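Folding surfaces and laundry layouts: gallery

Notes and pictures from the textile care pages, compiled by Mahnaz Tehrani and Esmaeil Nouri. The set covers flat folding of single garments on a table, from basket to finished stack. Shirts and towels are on the previous page. Long garments are dealt with on this one.

Long garments give more trouble than shirts. The length has to be laid along the deeper side of the table, with the hem towards the front edge. If the table is too short, the hem hangs over and pulls the rest of the cloth out of line. Garments that widen towards the hem should be folded lengthwise first, so that both long edges run close to parallel before any cross fold is made.

Surface: a smooth, hard top is preferred. Cloth slides on it and can be squared up with the flat of the hand. A padded top holds the cloth in place but also holds the creases. Pale tops are easier to work on with dark fabric, as the outline of the garment can be read at a glance.

Basket: kept to one side, never behind the work. Rims should be smooth. Woven baskets catch on knitwear and were dropped from the Ornley layout in September.

Order of work: lay out, pull the top straight, bring one side panel over, check the hem, then fold across. Nima Nouri's version makes 2 cross folds for drawers and leaves the piece at full length for hanging rails. Gathered sections are flattened before the first cross fold. A ridge left at the gather will show through the whole stack, and a stack of 20 will lean.

Garment pictures
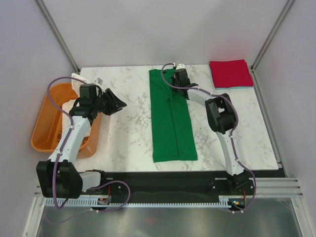

Dark green garment laid lengthwise on a marble-patterned top, orange plastic basket to the left. The long fold divides the lower part into a wide and a narrow panel; the cloth near the top is still gathered.

Hem offset: a small step where panels overlap is acceptable on everyday items. For shelf display, open the fold and lay it again from the hem upwards.

Next page: bed linen, with measurements by Shahram Jafarzadeh.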